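Notes for week 4, course "Coarse and Game Fishing for Beginners", Eltside Adult Evening School. Please bring these pages to the river day in November.

## Reading moving water

A fish in a river has two needs: it wants food to come to it, and it does not want to swim hard all day. Most good places are where these two needs meet. We call such a place a **lie**.

Look first for the *crease*. This is the line where fast water runs next to slow water. The fish stays on the slow side and takes food from the fast side. On the Jirdale beat you can find a long crease below the weir, close to the left bank. 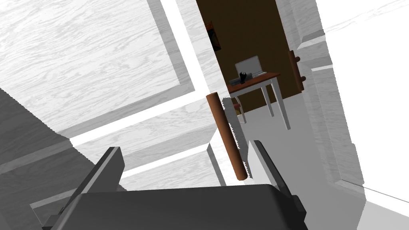
*A white cabinet door with recessed panels.*

Other places to try:

- the tail of a pool, mostly in the evening
- under branches which hang low over the water
- behind a bridge support, and also in front of it – many beginners forget the front
- the mouth of a small side stream after rain

Depth is more difficult to judge than speed. Clear water looks more shallow than it is, so use a plummet before you set the float. Write the depth in your notebook, together with the water level on the gauge board.
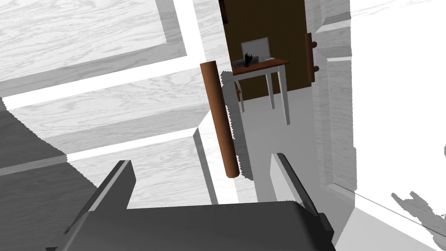
**Should I fish the near bank or the far bank first?**

Start with the near bank. Make two or three short casts before you step into the water, then make the casts longer little by little.

## Float or leger?

In steady water up to walking speed, a stick float is the better choice. The bait travels at the speed of the current and you can cover a long swim. Hold the float back a little from time to time, and the bait will rise in front of the fish.

In faster or colored water, use a light leger. Begin with a weight that only just holds the bottom. If it moves when you lift the rod tip, it is correct. 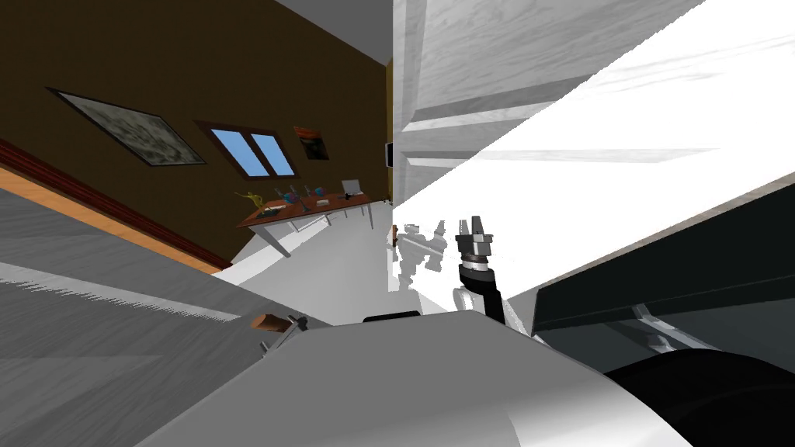 ## Keeping the fish well

Wet your hands before you touch any fish. Unhook it over the mat or in the net, and do not keep it in the air while you look for the forceps. In a strong current, support the fish with its head upstream until it swims away by itself – this can take several minutes for a barbel.

Hooks are barbless on all club water, Fasholm pools included.

**Homework:** draw a map of 20 meters of river that you know. Mark the crease, the deepest point and two lies.
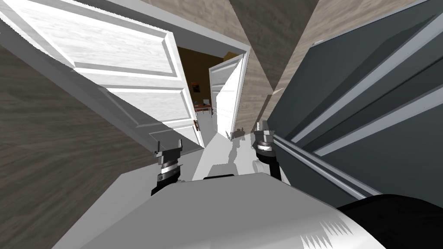

*Sitthichai*

Some of you asked about the closed season. The rules are not the same for rivers and for still waters, so check the current local rules before you go, and carry your license with you. I will bring spare plummets and float rubbers to the next class. Waders are not necessary on the river day, but boots with a good sole are.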